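Kenent Holds Open Day at Sopacua Workshop

Kenent opened its Sopacua workshop to the public on 30th April, and 582 people came through before the doors closed. Most were from the neighborhood. A few had driven in from other towns after seeing the notice in the April newsletter, and one group of high school students arrived with their shop teacher and stayed until the end.

The day was set up as a walk-through. Visitors signed in at the front desk, picked up a floor map and moved through the building at their own pace. The front room had posters on the history of the workshop and a short film. Gasel, the company that supplies Kenent with machined parts, had a stand by the stairs with sample pieces that people could pick up. The back room was used for the demonstrations, which ran all day with a break for lunch.

Edem Kwofie led the table clearing demonstration, and it drew the longest line. The task is one most people do after every meal: pick up what is left on the table and put it where it goes. The team works with hand-held grippers. A person holds one in each hand and does the job with the jaws in place of fingers. The recordings from these sessions are later used to train a robot arm on the same task.

"We started with blocks and cups," Kwofie said. "Those went fine. Then we tried a real table after a real lunch, and we had to start over with nearly everything."

The table at the open day was laid out with the kind of leftovers the team now uses for practice. There were drink and snack packets, used tissue, wrappers, bubble wrap and a small bottle, with dishes and chopsticks kept toward the sides. 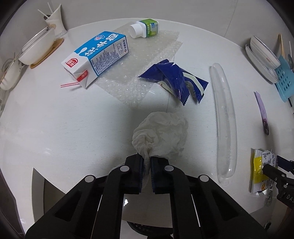 DEMONSTRATIONS

Soft items took up most of the questions. A crumpled tissue has no fixed shape, and it changes again as soon as the jaws close on it. Kwofie showed two ways of lifting one. The first is to come straight down on the middle of the ball, which tends to push it flat. The second is to find a twisted or folded part and pinch that. The team prefers the second way, and new operators are asked to practice it before they go on to anything else.

Bubble wrap and thin plastic came next. Both slide on a glossy tabletop, and both reflect light, so it is harder for a camera to tell where the edge is. Ladan Mazandarani, who looks after the recordings, told visitors that shiny and see-through items are the ones she spends the most time checking. She had a laptop open next to the table and played back earlier sessions for anyone who asked. Several people asked to see the failures, and she had a folder of those too.

Visitors could try the grippers themselves after watching. Each turn lasted 3 minutes by the clock on the wall. Children under ten worked with a parent. The most common mistake was squeezing too hard and too early, before the jaws were all the way around the item. The second most common was forgetting about the other hand. Rocío Mendoza, who ran the sign-up sheet, said adults had more trouble with this than the kids did.

A question that came up more than once was whether the work is meant to replace kitchen staff. Mendoza said the current project, called Prurik, is aimed at people who have trouble using their hands at home. It is still at the recording stage, and there is no product for sale. Kenent expects to have a robot arm clearing a small table on its own for the next open day, but would not promise it.

Amerley Kwofie gave a talk in the front room on how the grippers are put together. She took one apart down to the pads and passed the pieces along the rows. The pads wear out first and are swapped as needed. She also talked about weight. Operators work in sessions of an hour or less, and the first version of the tool was heavy enough that people asked to stop early. The talk was given twice, and the second one was standing room only.

Not everything ran on time. The afternoon demonstrations began late when one of the laptops would not connect, and some visitors at the end of the line did not get a turn. Anyone who signed the sheet and missed out can write to the front desk to book a visit. Please give the name you signed under.

Fotini Rallis, who organized the day, thanked the neighbors for putting up with the parking. The lot behind the building fills quickly, and cars were left along both sides of the street for much of the afternoon. For the next event, Kenent is asking to use the lot across the road.

The donation box at the front desk took in $838, which will go toward tools for the student bench. A gray child's jacket and a set of keys were left in the back room and can be picked up at the front desk during office hours.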